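Flarnus Club Set-Up Guide - Section 4: Table and Hand Grippers
Rev. 2 Dec 2021

4.1 Table

1. Foam board on the table, pale side up. Tape the corners if it slides.
2. Box of crumpled paper on the left, glass on the right. Leave room to get both grippers in between.
3. Cables down the outside of each wrist and off the board. Not across the middle!
4. Hold grippers like so, jaws toward the box or the center. Dont squeeze yet.
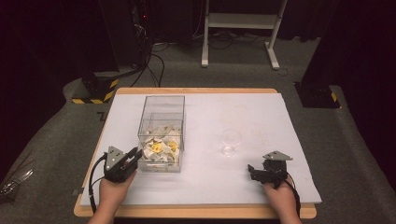
4.2 Fingers and zero

1. Open fully. Nothing between the fingers.
2. Start the Brinier logger, wait 30 seconds.
3. Check the finger faces. Light scuffs ok - chips go in the repair log. Look at the low inner corner too, the left one tends to fray there.
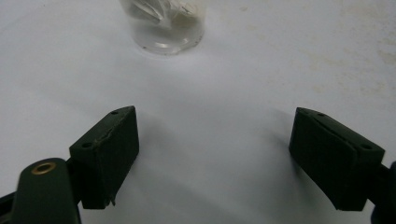
Then close slow, open slow, 2 times. Reading should come back to 1000. If it doesnt, stop and redo step 2.

CAUTION: glass is hard to see on the board. Know where it is befor you reach.

NOTE: new teams do this whole section before every Asbridge practice run. Spare fingers in bin 156.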